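Drindomard Compact Shower Cabin — Care and Set-Up Guide
Section 6: Cleaning, descaling and weekly care

6.1 Before you start

The Drindomard cabin is delivered with a thin protective layer on the inside walls. During the first 2 weeks of use please clean the walls only with water and a soft cloth. After this period the normal care described in this section can begin.

Prepare the following items:
- a soft cloth for the walls and the door
- a scouring pad, only for the parts named in 6.2
- household vinegar or the McIntyre descaling liquid
- rubber gloves
- a bucket, and a bin for used cloths and hair from the drain

CAUTION: Never mix descaling liquid with bleach or with any cleaner that contains chlorine. The mixture produces a dangerous gas. Rinse the cabin fully before you change from one product to the other.

CAUTION: The floor of the cabin becomes slippery when soap is on it. Do not stand inside the cabin while you clean the tray. Kneel outside and reach in.

6.2 Which surface accepts which tool

Walls and door panel: soft cloth only. Any rough material will leave small lines, and these lines can not be polished out later.

Shower tray: soft cloth or soft brush. Remove sand with water before you rub, as the sand itself will scratch.

Drain grid and metal foot rail: these two parts are of stainless steel and accept a scouring pad. Rub in the direction of the lines in the metal, with light pressure. 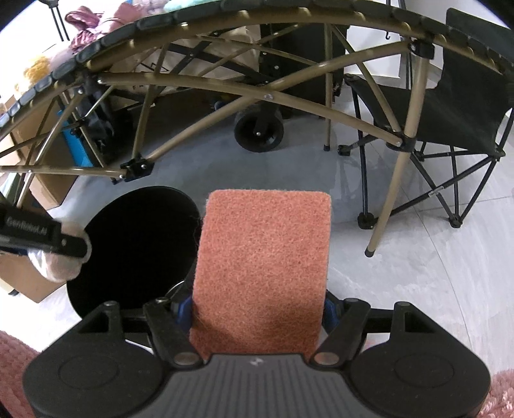
Fig. 6-1. Scouring pad with coarse surface. Do not use on walls or door.

NOTE: A worn pad loses small fibers, and the fibers collect under the drain grid. Replace the pad when the corners begin to open.

6.3 Weekly care

1. Open the door fully and switch on the fan of the room. If there is no fan, open a window.
2. Rinse walls and tray with lukewarm water from top to bottom.
3. Put a small quantity of mild soap on the cloth. Wipe the walls in long vertical movements, then the door on both sides.
4. Wipe the door seal with a clean part of the cloth. Do not pull the seal out of its channel.
5. Rinse again until no foam remains in the tray.
6. Dry the door with a dry cloth. In regions with hard water this step should not be left out.

6.4 Cleaning the drain

The drain should be opened one time each month, or earlier if the water stays in the tray for longer than usual. Place an open bin close to the cabin before you begin, so that wet material does not have to be carried across the floor. 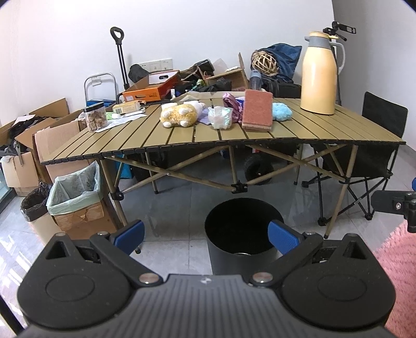 Fig. 6-2. Open bin placed on a tiled floor.

1. Lift the drain grid with two fingers. If it does not move, turn it a quarter to the left and try again.
2. Take out the hair cup. It is held by one clip — press the clip inward and the cup comes up.
3. Empty the cup into the bin. Do not empty it into the toilet.
4. Wash the cup with warm water and soap.
5. Pour 600 ml of warm water slowly into the open drain. The water should go down without sound and without standing.
6. Put back the cup until the clip closes, and then the grid.

NOTE: If the water still stands after step 5, see Section 8, "Slow drain". Please do not use chemical drain openers, as they damage the Iduteck seal below the cup.

6.5 Descaling the shower head

1. Close the water valve of the cabin.
2. Unscrew the shower head by hand. Use no pliers on the chrome part.
3. Mix 100 ml of descaling liquid with the same quantity of water in a plastic bowl.
4. Lay the head in the bowl with the nozzles down and wait for the time that is printed on the bottle.
5. Rub the nozzles with your thumb. The rubber is soft and the lime breaks away easily.
6. Put the used cloths in a wastebasket and not in the sink, where small pieces of lime can block the outlet.

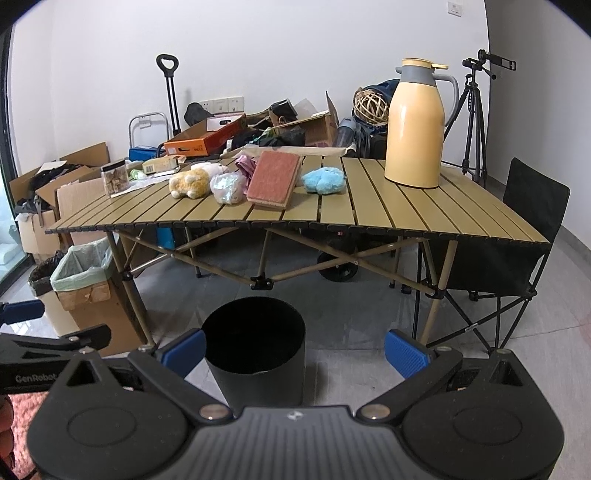
7. Rinse the head under running water, check that the flat washer is in its place, and screw it on again by hand.
8. Open the valve and let the water run for one minute before the next shower.

6.6 Spare parts for this section

Hair cup with clip: order no. 3741
Flat washer and door seal: please ask your dealer and give the serial number from the label under the tray.

Revised 2022-06-10. Text: Nelli Karppinen. Technical check: Benito Goicoechea.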